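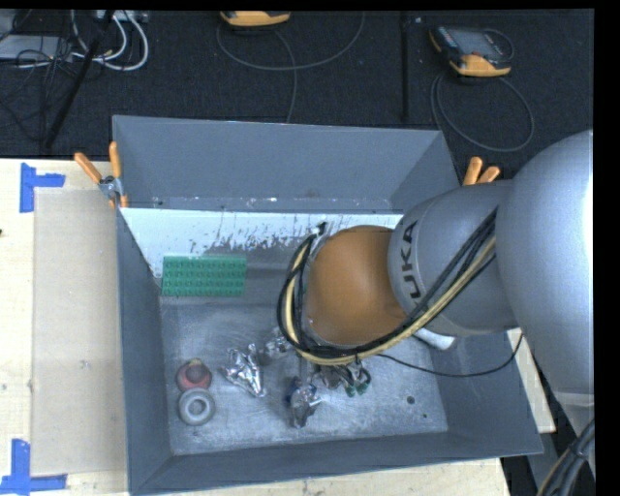
## Ticket 41 – Arm stalls during hand-guided teaching over the bin

**Site:** Ruawai cell
**Reported by:** Mabli Lloyd
**Status:** Monitoring
**Priority:** 3

### Symptom

Operator guides the arm by hand to teach a pick from the grey bin. On the descent toward the foil pieces the arm stiffens and guiding drops out. Recording up to that point is saved; the rest of the demo is lost. Happened on 11 of 20 attempts. Demos at the green studded plate, rear left, recorded normally.

### Log

**09:20** – Checked load data. Tool mass was entered without the hose and cable bundle. Corrected and saved. Stall still present.

**10:05** – Looked at the cable loop beside the orange joint cover. External torque estimate climbs as the wrist rotates and the bundle tightens. Repeated the motion with the wrist held at its start angle: no stall.

**11:40** – Replayed a saved demo at reduced speed. Path tracks correctly, so the recorder is not at fault.

**13:15** – Added slack to the bundle and limited wrist rotation in the teaching profile. Three demos completed on the foil pieces.

### Outstanding

- Re-record the lost demos under the new profile.
- Wivthorpe uses the same teaching profile. Don't copy the rotation limit across until their cable routing is checked.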